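Disier Community Help > Home and Kitchen > Cleaning

Crumbs on a marbled worktop, and that metal strip in the corner

Posted by Marigold_Lane

Hello all, I hope this is the right section. We moved in September and inherited a kitchen corner with a cream and beige marbled surface and, behind it, wall panels with pink hearts and leopard spots on them. My daughter adores them and I have grown fond of them myself, so they are staying.

My trouble is the crumbs. I wipe down after breakfast, go off to work feeling pleased with myself, and by four in the afternoon there are black bits about again. They are mostly toast, I think, and whatever drops out of the grill tray. With all the clouds and veins in the pattern I miss half of them until I put my sleeve down on one. When I do go at them with a wet cloth they smear, or else they get pushed along into the corner where the two panels meet. There is a grey metal strip there with ridges running all the way down it, and I have had a cocktail stick in those ridges more often than I'd like to admit.

I've tried a spray called Flastlow, which smells lovely but leaves the surface cloudy. I don't know what the surface is made of, the last people left no paperwork, so I am nervous of anything strong. What do you all do? And is there a way of sealing the bottom of a strip like that so things stop collecting there?

Thank you in advance, and sorry for going on.

137 people found this useful

Theresia Fuchs

Hello Marigold, and welcome. I had a very similar corner in my old flat and I do sympathise, it is such a small thing to be cross about and yet there I was, cross every morning!

I think the wet cloth is your culprit. Burnt crumbs are mostly charcoal, and once they are damp they turn to paint. Go over it dry first. I use a soft pastry brush that is kept only for this (a clean paintbrush would do just as well) and I start at the corner and come towards me, so that everything ends up at the front edge where I can catch it in a dustpan or my hand. Flick the brush down the ridges of the strip from top to bottom before you do the flat part. After that, a cloth wrung out in warm water with a drop of washing-up liquid, then a second cloth with plain water, then a dry tea towel. It sounds like a lot but it takes me less time than boiling the kettle.

For finding the bits, get your head down low and look across the surface with the light coming from the far side. From standing height a marbled pattern hides a great deal, especially the tan patches, which I have scrubbed at in my time thinking they were tea.
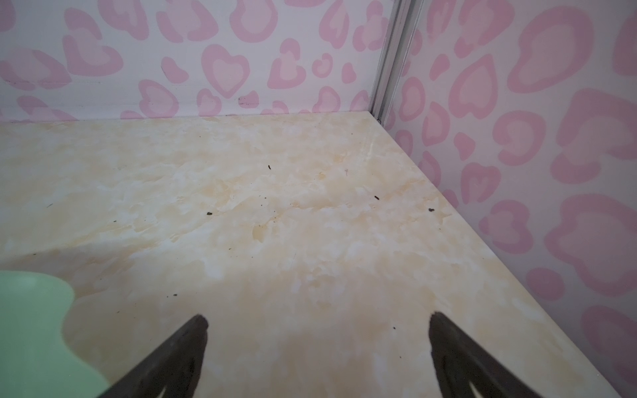

Cuadros_Pete would add that the dry brush is fine for crumbs but it won't shift anything greasy near a hob, and that for the ridges he gets on better with an old toothbrush dipped in soapy water, worked up and down along the grooves and never across them. He also asked me to pass on that anything standing on the worktop ought to be lifted off first, every time, however tempting it is to wipe round it. He's quite right, and I am guilty of wiping round things myself.

As for the cloudiness, I'd guess it is a film of spray that hasn't been rinsed away. Try the plain water and the tea towel a couple of times before you buy anything else. I would steer clear of vinegar and of cream cleaners until you know what the surface is. If it should be real stone the vinegar can dull it, and if it is a printed one the gritty creams can scratch.

244 people found this useful

dougie_w

just use the hoover, brush end on. done

Citoldale Fitter

On the sealing, yes you can, and it isn't hard. Clean the foot of the strip well and let it dry overnight. Put masking tape on the worktop and up each panel, run a thin bead of clear sanitary silicone where the strip meets the surface, smooth it with a wet finger and pull the tape while it's still soft. Don't fill the ridges themselves, you will only make a mess that is worse to clean than the crumbs. If there is old sealant there already it has to come out first, as new won't stick to it properly. Leave it a full day before you wipe near it.

Dougie's hoover idea works too, but check there is no grit in the bristles.

Posted by Marigold_Lane

Thank you all so much. Brush bought this morning, and the cloudiness went after two goes with plain water, so I feel a bit silly. Silicone is on the list for when my brother is next over with his steady hands.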